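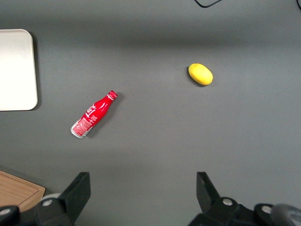
Ticket: Kitchen bench tidy-up, arm stalls before pick
Opened by: Petronella Sithole
Assigned to: Themba Joubert
Date: May 18, 2022
Status: open, lower priority

Hi Themba, sorry in advance for the length, but you did ask for everything. The tidy-up routine has stopped finishing again, and I'm fairly sure it's a different fault from the one Yasir closed in November. It goes to its starting height over the table, opens the fingers, and then just waits until the Vuvis planner times out. The job is an easy one on paper: red bottle, which is lying on its side with the neck pointing off at a slant, then the yellow fruit, and both go on the white tray over to the left. My mum could do it while talking on the phone. I ran it 17 times this morning and got four clean finishes, and all of those were with the bottle standing up.

What I've tried so far:
Restarted the planner, then the whole cell. No change.
Wiped the camera lens with the proper cloth. No change, though it did need it.
Took the bottle off the table and left the fruit. Picked it up first go, every go.
Put the bottle back on its side, square to the table. Stalled.
Dimmed the overhead light, in case the shine on the red was upsetting the depth reading. It got a bit further, then stalled.

Log line each time is "no grasp above threshold".

Reply from Themba Joubert
Thanks Petronella, long is good. My guess is the grasp list is still treating bottles as upright things. The fruit is forgiving, you can come at it from nearly any side, but a bottle that narrows toward the neck wants the fingers turned to suit it. Could you load the Uditz grasp set and try again? Leave the light where you had it, please, so we only change one thing.

Reply from Petronella Sithole
Loaded it after lunch. Much better! 16 runs with the bottle lying down and it only stalled on two of them. One other time it got hold of the bottle up near the cap and the base swung round and knocked the tray - no harm done, but I wouldn't want that with a glass one.

Shireen came by and asked whether this means we can tell people it does the dishes yet. I said it can put away a bottle and a piece of fruit if you're patient, and that a real kitchen bench after tea is a long way off. I'd still be glad of it at home, mind you, even slow.

Reply from Themba Joubert
That matches what I'd expect. I'll move the preferred grip down toward the middle of the bottle and send you a new file. Dropping the priority, but leaving this open until you've had a full day without a stall. Kagiso, can you keep the old grasp set somewhere safe in case we need to go back?

Reply from Kagiso Botha
Done, it's in the shared folder under bench_old.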